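Ursina Gisler
Thread: teaching the sock task by hand, notes from the Zenddale cell 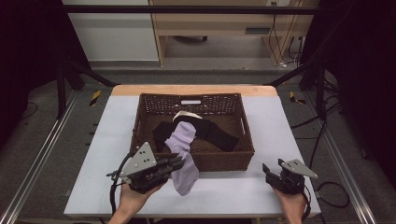
Hand-held grippers, left one closed on the lavender sock at the near rim. Two black ones still in the basket.

1/ The task is simple to state. Socks start in a wicker basket, socks end up on the table. We record a person doing it with a gripper in each hand, and the policy is trained on those recordings. The arms come in later.

2/ We did the first batch by remote control, with leader arms. It works, but a sock takes ages. You wait for the follower, you overshoot, you let go, you try again. Operators got tired and the late episodes look nothing like the early ones.

3/ With hand-held grippers the pace is close to normal human pace. You feel the rim of the basket through the handle. You also feel when the cloth snags, and you don't get that on our remote setup at all.

4/ What you lose: any guarantee that the arm can do what the hand did. A wrist can turn in ways our arm can't. Thaddäus Eberhard wrote a check that replays each recorded path against the joint limits and throws out the ones that fail.

5/ Numbers so far. 1122 episodes recorded, 1004 kept. Most of the rejects are reach failures on the far side of the basket. The rest are tracking dropouts when one gripper hides behind the other.

6/ Rule for demonstrators: pinch near the cuff or the toe, lift straight up until clear, then move sideways. If you drag the sock over the rim it catches on the weave. People drag anyway. Those episodes stay in if the sock came free, tagged "drag".

7/ Second rule: the idle hand stays open and out of the way, jaw towards the basket. Early on people parked it anywhere. The model then learned to park it anywhere, including on top of the other gripper.

8/ Black socks are the hard ones. Black jaws, black cloth, dark brown basket. In the wrist view you can't tell where the finger stops and the sock starts. Pale socks give a cleaner signal and the model is clearly better on them.

9/ Pirmin Ruchti suggested swapping the basket for a white tub. It would raise the score. It would also make the score mean less, so the wicker stays for now.

10/ Cables. Each gripper has one, and they are the main source of bad episodes that the filter misses. A tight cable pulls the hand to one side and the pull ends up in the data. We now lay out slack before every run and check it again after each 60 episodes.

11/ Question from Anastasia Xenos: why not hold the real arm and guide it? We tried it in February. Fine for one arm and a rigid part. With two arms and cloth you end up leaning across the table, and your own sleeves are in every image.

12/ On the remote control data: we haven't binned it. Mixing a small share of it back in helps the approach phase, where the arm's real lag matters. It hurts the grasp phase. Volodymyr Sirko is trying a split by phase and will post the curves when he has them.

13/ Current state on the arm: one sock at a time, pale ones reliable, black ones not. Two overlapping socks usually come up together. There are only 11 demonstrations of separating a pair in the air, so I don't expect much there yet.

14/ Next session is Saturday. More black socks, more overlaps, basket turned a quarter each block. If you are demonstrating, cut your speed on the lift. The filter also rejects anything faster than the arm can follow.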